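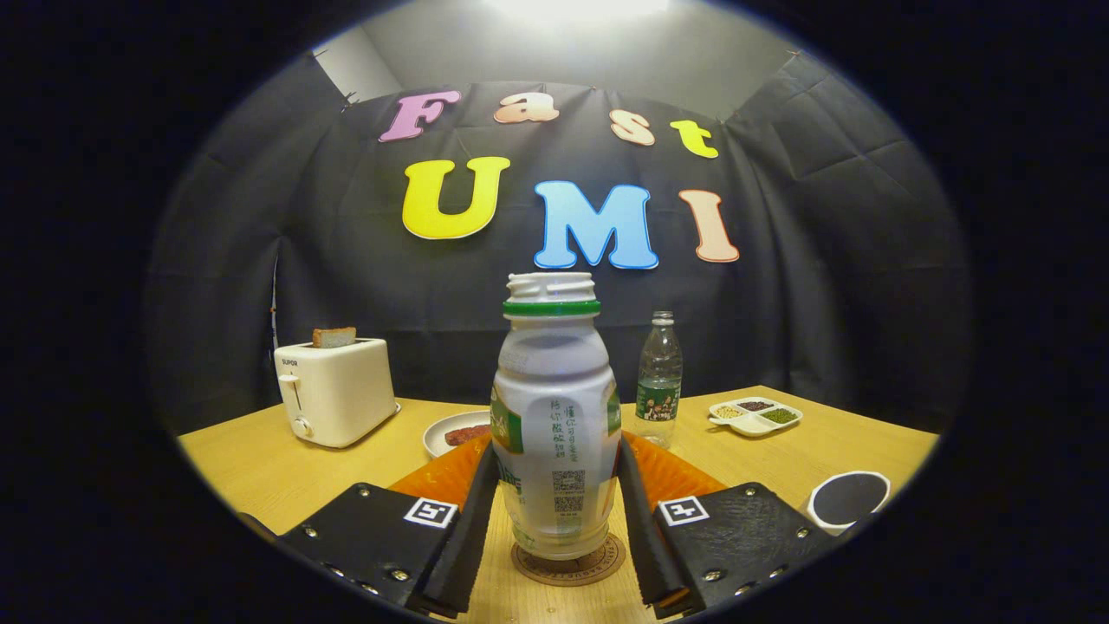 Hello Sieglinde,

You asked for something readable this time and not the spreadsheet, so this is me at the kitchen end of the workshop with a cup of tea, telling you where your money has gone since January.

The short version: the hand-held gripper works, we've started collecting with it properly, and there's 235 pounds left of the 2,000. I'd hoped for a bit more in the pot by now but the screws and plates ate into it (more on that below).

The gripper first. It's two black fingers, each on its own flat plate, with a square marker stuck on each plate so the software can tell how far open the fingers are. I've gone back and forth on those plates more than on anything else. The first pair flexed when you squeezed, which meant the markers tilted, which meant the opening width came out as nonsense. The new ones are stiffer and held on with a frankly silly number of little screws, but they stay put! Rezaul thinks I could take half the screws out. He may be right, and I'm not going to try it until the summer.

The breakfast table is the task we've been working on. Toaster, a plate, drinks bottles, the little divided dish with the grains in it, all on the wood-grain table with the black cloth hung up behind. We did think about a plain block-stacking task to begin with, as you suggested, but breakfast things are more fun to work with and they're awkward in useful ways. The squeezy drink bottle is a good one. It's got a rounded body and a narrow neck, so where you grip matters, and if you're heavy-handed you dent it. With the cap off you really don't want to dent it. I've mopped that table more times than I'd like.

We have 124 good recordings so far. "Good" means the markers were readable all the way through and whoever was holding the gripper didn't wander off the task. I threw out a whole Tuesday evening's worth when I found the clock on the Nulley board had drifted and the finger readings no longer lined up with the video. That's fixed now, it was one setting, and I've written it on a bit of tape on the lid so I can't forget it again.

Things that haven't gone well: the ceiling light is too bright at the top of the picture and washes out whatever is near it. Turning it off makes the markers harder to read, so for now it stays on. I'd like to try a softer lamp from Stefanou, which is on the list for the last of the money. Also the arm itself, the Masteo one, is still in bits on my bench at home. The shoulder joint came with the wrong bearing and Tondari are sending another. I'd told you the arm would be moving by now and it isn't, sorry.

Next on the list, then: get the arm back together, fit it with the same fingers and plates as the hand-held one, and see if it can pick up a bottle and put it down on a coaster. I'm only asking for that one move. Rezaul wants to go straight to toast.

Could you let me know if you're happy for me to spend 2 more months on the table recordings before the arm trials? Come round and have a go with the gripper if you like, evenings are best, the kettle's always on.

All the best from the workshop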